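Stop asking me about my budget

Fourteen questions. That's what stood between me and a sample door from Lirkis last month, and the third one was "what do you have to spend?" Before a price. Before a color chart, even.

I run a two-person kitchen refit business with Suryani Mangundap and we both hate this. People don't know their budget. They know what they have in the bank and what scares them, wich is a different number. So they guess, and the guess follows them around. Say 59 thousand and every quote you get lands at nearly 59 thousand. Funny that.
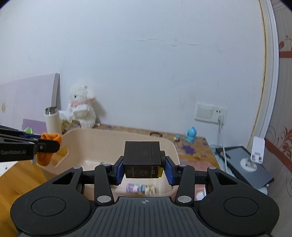
Small box, orange cloth, beige storage basket.

Stoten does it better. Prices on the page, door by door, carcass by carcass. No form. You add it up yourself at the table at 11 at night and have the argument with your husband in private, like normal people.

Dimas Tjoa, who sells for Famby, tells me the forms weed out time wasters. Maybe. But a person looking at kitchens in June and buying in 3 years isn't wasting anybodys time. She's shopping. Slow, sure. It's a kitchen.

Put the prices up. Ask for the name and the zip code, fine. The rest can wait until someone has measured the room.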